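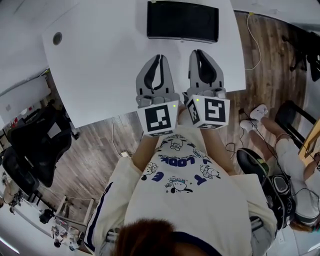 The Upstairs Room at Wuvham: Tables and Floor

The upstairs room at Milbridge House in Wuvham reopened in January with a new floor and new tables. This page is for people who asked what the room is like before booking it. Karthik Khan put the page together and Leena Vuorinen checked the details.

The table
White top, large enough to spread things out and still have space to lean on. We looked at a darker finish from Bavora but the white one makes the room lighter in winter. It marks easily with felt pen. Spray and cloths are in the cupboard by the door.

The cable hole
There is a round dark grommet set into the table top. Chargers can go down through it. Dzifa Quaye asked for it after years of leads hanging over the front.

The floor
Wood-grain planks in brown and grey. The old carpet came up in one weekend and there were 26 bags of it. The planks sweep clean in a few minutes, though chairs sound louder on them than they did on the carpet. Felt pads are on order.

Shoes
You can keep them on or take them off. Plenty of people sit in their socks, as the room warms up well by mid-morning. Outdoor boots stay on the rack at the bottom of the stairs, please.

Chairs
The black ones belong in this room. If you borrow one for downstairs, bring it back the same day. A spare chair is handy for a bag, and keeps the straps off the floor.

Cables
Still our untidiest corner. Black leads and thin white ones end up on the floor beside the tables and we have not found a good answer yet – Tyyne Kallio is pricing a floor channel. Until then, coil what you are not using and keep it away from where people walk.

Screens and tablets
Lay them flat towards the far side of the table if you are working with your hands. They are less likely to be knocked there, and you can still reach them.

Working at the table
Most people sit close in with their forearms over the edge. Long sleeves are fine. Sirkka Miettinen has a box of cushions for anyone who finds the seats low.

Booking
The room holds 20. It is free most mornings and on Saturday until 7 in the evening. The booking sheet hangs inside the front door, and the key code is changed each month. Ask Leena for the new one.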